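We use cookies to remember your settings and to see which pages get read. Accept all | Manage

Koltbridge Parents' Help Board
Posted in: Schools & Childcare > Primary > Attendance and illness

Do I have to send a reception child back the same day the rash clears?

Hi all, first time asking something on this board so be gentle. My youngest started reception at Narnov Primary last month and has already brought home what feels like every bug going. Last week it was a blotchy rash and a bit of a temperature. I rang in, left a message on the absence line, kept him at home for two days and thought no more of it.

Then I got an email from the office saying his absence would be "marked pending" until I'd sent something in writing. In writing to whom? And saying what? I haven't got a doctor's note because we never saw a doctor – the pharmacist had a look at him and said it was a viral thing and to keep him comfortable. I did reply to the email but it came from one of those addresses that bounces everything back.

So my questions really are these. Can a school insist on a note for two days off? Does it count against him if it stays pending? And how well does he need to be before he goes back? The rash faded but he was still grizzly and off his food, and I sent him in anyway as I was frightened of getting another email. His teacher said he spent most of the morning on the cushions in the book corner, which made me feel rotten.

My sister's two are at a school over in Rindia and she says hers never ask for anything, you just ring up and that's that. I don't want to be the awkward new parent but I'd like to know where I stand before the winter lot of colds comes round.

Thanks in advance, sorry it's long!
tuppence_mum

2 answers

Answer from Balakrishnan Kurup
Posted 12 Oct 2025

Oh you poor thing, reception year is relentless! Ours was off so often that first January I started to wonder if the uniform had been worth buying. I've had three go through Narnov (youngest is in Year 4 now) so I know this email very well, and I can tell you it goes out automatically. You haven't done anything wrong.

What happens is that the absence line and the register don't talk to each other. You leave your message, someone in the office types it up when they get a minute, and if they haven't got to it by the time the register closes then the system sends that email all by itself. When I got my first one I marched up there quite cross and the lady on the desk just laughed and showed me a list of 31 messages she hadn't got to yet.

What they want "in writing" is a line or two from you. It doesn't need to be from a doctor. I put the child's full name, the class, the dates and what was wrong, and I send it to the main office address on the newsletter, the one at the bottom and not the one the email came from. If you'd sooner use paper, put it in his book bag in an envelope with OFFICE on the front. Mine have always been sorted by the next day. Keep a copy on your phone – we had one go missing and it saved a lot of to and fro.

As for it counting against him, pending gets changed to ill once they've matched it up, so chase it if it's still showing after a couple of weeks. You can look on the parents' app, under attendance, though it takes ages to load. If it's never changed it can end up as unauthorised, and that's the one you don't want. It's very easily put right though and they will go back and amend it. They did for us and ours was from the term before.

They can ask for something medical if they've got a real reason to doubt what you're saying, or if there's a lot of it. Two days for a rash isn't that. When my eldest had his tonsils trouble and was off for 16 days altogether, they did ask, and the appointment card from the hospital was plenty. You shouldn't have to pay for a letter. I'd say no politely if anybody suggested it.

When to send him back is harder and I still get it wrong. The list on the school website tells you how long for each illness, and for sickness and diarrhoea they're very strict, but for an ordinary viral rash it's more or less down to how he is in himself. I go by breakfast. If mine will eat toast and argue about socks, he's going in. If he's lying on the settee at eight o'clock with his coat on, he's not. And if you're in two minds, send him and tell the teacher at the gate that he's been under the weather and you've got your phone on you. They'd much sooner ring you at eleven than have you worrying. A morning on the cushions won't have hurt him at all, so please don't feel rotten, half the class ends up there before half term.

One more thing, if it turns out to be chickenpox or something else that spreads, do ring and say so, even if it's the weekend and you only get the machine. There's a little one in the infants at ours who has to be kept away from it and the office pass the message on without saying whose child it was.

Was this useful? 40 people said yes

Answer from kulkarni_dad

Ours is a different school so might not be the same but we just text. Never been asked for a note. I'd ring and ask them, they're normally nice about it if you get them after the morning rush. Hope he's better!

Reply from Balakrishnan Kurup

Yes, do ring after half nine, good point. I forgot to say as well, if you get the choice of which number to press go for the second one, as the first only takes you back to the absence line and you'll be talking to the machine again. And ask them to check they've got your right email while you're on. Ours had an old one of my wife's for nearly a year, so every letter about nits and trips was going nowhere.

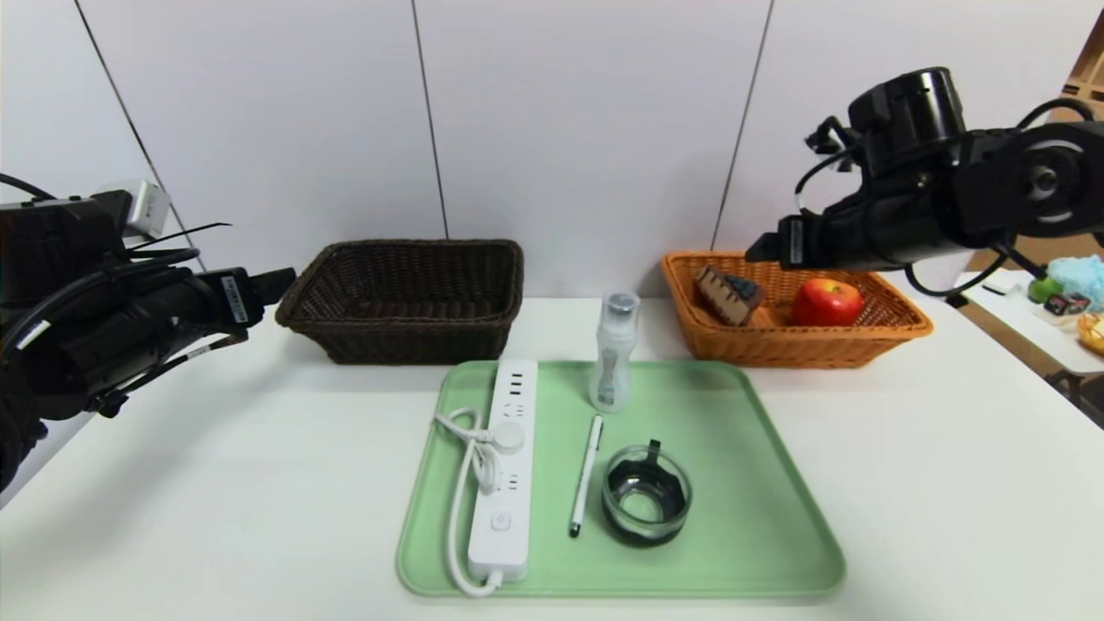
Right, I'd better go and find a PE kit. Let us know how you get on, and if it's still pending by the end of the month post on here again and I'll dig out the wording I used.

Contact the board | House rules | © Koltbridge Parents' Help Board | Back to top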